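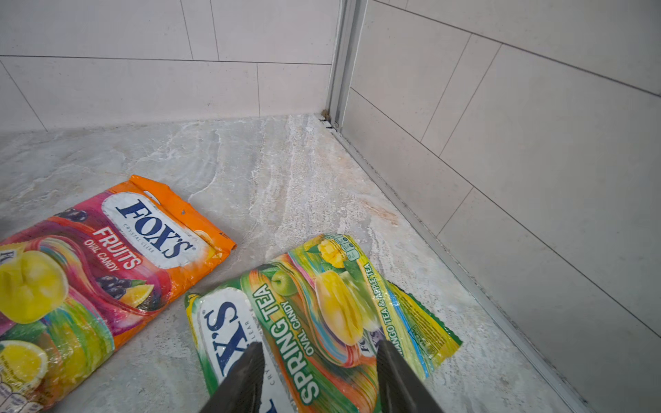 Is a mobile robot arm worth buying for picking up litter in washrooms? At one small site, only if you already own a cleaner's trolley and a good deal of patience. Across several sites sharing one machine, the sums begin to look respectable.

Home | Reviews | Buying Guides | Budgets | Forum

Filed under: Cleaning Kit & Automation

The Tesex is a wheeled base with one arm and a two-fingered gripper, and we had it on hire at Brornside for most of February. I plan the equipment budget there, which means I am invited to demonstrations and then blamed for the biscuits.

Start with the money. Hire came to £319 a week, delivery included, collection not included, a distinction that lives on page 17 of the agreement. Read page 17. There is also a charge for replacement finger pads, which the salesman called "consumables" in the voice people use for printer ink.

Sweet bags are a fair test of any gripper. They're shiny, crinkled and almost flat, and they end up in tiled corners. The Fox's Spring Tea bag on the marbled floor has a torn flap lying flat against the stone, and the fingers have gone for the body of it, over the label and the mango. I'd have done the same. Over the whole hire it cleared 63 per cent of soft wrappers at the first attempt -- cartons and bottles went rather better, paper towels rather worse.

It doesn't mop. It doesn't scrub grout, and a rusty stain will be there when it leaves. Otis Whitfield, our site manager, had somehow budgeted for both, and that line has now gone back in the plan under "people".

Things to cost before you sign:

-- Somewhere to charge it that isn't the fire exit.
-- Ramps. The base managed our door strips but sulked at anything taller.
-- Training. Allow about 5 hours per supervisor, and pay them for it.
-- A spare set of pads. Lucinda Nakamura in purchasing ordered ours separately and saved us a second delivery fee.

We also had a quote for the Mahmoud, cheaper by the week but with a two-year minimum, and I'm not that fond of anything. The Brandano never got as far as a quote. They sent a calendar.

Would I buy the Tesex outright? Not this year. I'd hire it again for the busy months and put the pads on the same order.

Shares: 17 | Comments: 5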